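The Long Apprenticeship at Plodby

Residential schools tend to describe themselves through their graduates. The Plodby School prefers to begin with its staff, and in particular with the former students who return to it for a period of service before going on to other work. The arrangement is known on campus as the fellowship year, although few of those who enter it leave after a single year. It has shaped the daily life of the school for longer than any curriculum now in use there.

The program is directed by Brynhildur Hafstein, who first came to Plodby as a boarding student at the age of eleven. She completed her schooling in the old Ballovier building, which at that time housed the dormitories, the dining hall and two classrooms under one roof. After graduation she stayed on as an assistant in the evening study program, left to take a degree in education, taught elsewhere, and was invited back to supervise the fellows. She has held the position for six years.

"I was not asked to come back for what I knew," Hafstein said. "I was asked to come back for what I still had to learn. The fellows hear that from me in their first week, and most of them do not care for it."

Fellows are appointed in the spring and report to campus two weeks before the students. Each is assigned to a dormitory, an academic department and one area of community life. The last of these may be athletics, music, the kitchen garden, morning assembly or the weekly outings to neighboring towns. A fellow is expected to attend every session in the assigned area, whether or not he or she is leading it. Absences are recorded and reviewed at the end of each month.

The day begins at a quarter to six. Those assigned to physical training meet the younger students on the lower field in all but the worst weather, and those assigned to assembly open the hall, set out the readings and tune the instruments. Breakfast follows at half past seven. Classes occupy the middle of the day, and fellows who assist in them are observed by a senior teacher at least twice each term. The late afternoon belongs to sports and rehearsals. Supervised study runs from seven until nine, and the dormitory lights go down by stages after that, youngest first.

It is a full schedule, and it was fuller in the past. Until the reforms introduced by the previous head of school, fellows were also responsible for laundry, night rounds and the Saturday cleaning of the Ingvarsson Library. Those duties have since passed to salaried staff. The change was not welcomed by everyone. Several older alumni wrote to the school newsletter to say that the night rounds had taught them more about children than any classroom had done.

Hafstein takes a measured view of the matter. She kept her own log of night rounds, and she grants that the hours were valuable. She also recalls fellows falling asleep in the mathematics classes they were supposed to be assisting.

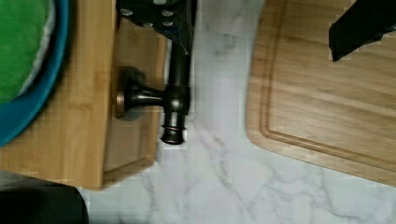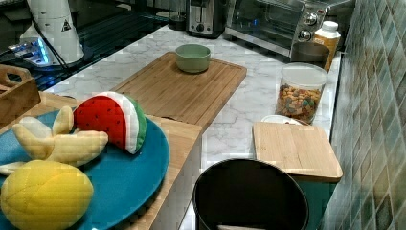
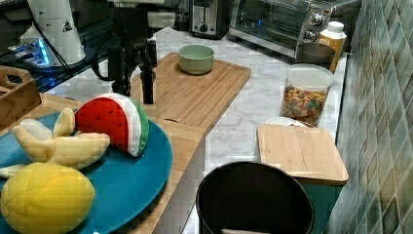 The academic side of the fellowship has grown considerably in the same period. Fellows now follow a course of reading in child development and the history of schooling, meet as a seminar on Thursday evenings, and submit a long essay before they may be recommended for a permanent post. The essays are bound and kept in the Ingvarsson Library, on a low shelf beside the reference desk. Subjects in recent years have included homesickness in the first term, the teaching of choral singing to students who do not read music, and the conduct of team captains after a loss.

One essay led directly to a change in practice. Its author had studied how new students were introduced to the school and concluded that the orientation week placed too much weight on rules and too little on people. New arrivals could recite the dormitory regulations by the second evening, but many could not name the adult responsible for their own corridor. The following autumn, orientation was rebuilt on the basis of small households, each led by a fellow and an older student. The rules are still read aloud, on the fourth day.

The households have since become a fixture of the year. They eat together on Sundays, sit together at assembly and remain in place until graduation, so that a student who enters at eleven may belong to the same household for seven years, under a succession of fellows. The older students carry much of the responsibility. It is common to see a senior walking a younger child across the quadrangle to the infirmary, or waiting outside a practice room until a lesson ends.

The school has no single religious affiliation, but it observes a period of silence each morning and sets aside time for students to follow the practice of their families. Fellows assist with these arrangements. They accompany students to services in town, prepare rooms for prayer and see that dietary requirements are met on journeys away from campus. Hafstein regards this part of the work as the most demanding of all, and she assigns it with care.

"A fellow can lead a good soccer practice with energy alone," she said. "To sit quietly with a twelve-year-old who is keeping a fast away from home for the first time requires something else, and I cannot always tell in advance who will have it."

Enrollment in the current year stands at 654 students, of whom a little more than half are boarders. The alumni register, which the school has maintained since its founding, lists 3,288 names. Those who served as fellows are marked in the register with a small cross. The practice was begun by an early registrar and has never been explained in print, and students who come across the volume in the library are inclined to assume the worst.

The fellowship does not suit every graduate who applies for it. Some find that they miss the school they attended and do not much like the one they are now employed by. Former teachers become colleagues, and the adjustment can be awkward on both sides. A fellow who was an indifferent student of chemistry may be asked to supervise the chemistry study table under the eye of the teacher who marked those old examinations. Fellows may withdraw at the end of any term without prejudice, and in most years one or two do.

Those who remain speak of a gradual change in the way they see the place. Matters that had seemed fixed when they were students, such as the order of the assembly or the seating in the dining hall, are revealed as decisions that somebody made and that somebody must continue to make. The fellows' meeting on Monday afternoons is largely given over to decisions of this kind. The minutes for last term record lengthy discussion of bus departures, the loan of music stands and the proper length of the interval between dinner and study.

Compensation is modest. Fellows receive room, board, a monthly stipend and support toward the cost of a later degree. The school has reviewed the stipend in each of the last three budgets and has raised it twice. Hafstein has argued for a further increase, on the ground that the program should be open to graduates who cannot depend on help from their families. Her proposal is expected to go before the trustees in February, along with a plan to convert the upper floor of the Ballovier building into apartments for fellows who are married.

That plan has drawn considerable interest. The upper floor has been used for storage since the new dormitories opened, and it retains the narrow windows and sloping ceilings that generations of boarders remember. The work would include a second staircase, new heating and a shared kitchen. The dining hall on the ground floor would remain as it is, with its long tables and the board on the east wall that carries the names of the student prefects in gold lettering.

Hafstein's own name appears on the board, in the third column. She does not draw attention to it, but the younger students find it without assistance, usually in their first month, and ask her whether it is really hers. She tells them that it is, and asks them which household they are in.

Applications for the coming fellowship year are open to all graduates of the school who have completed at least one year of work or study elsewhere. Interviews will be conducted on campus in the spring, and candidates are asked to stay overnight, join the morning program and take supper with a household.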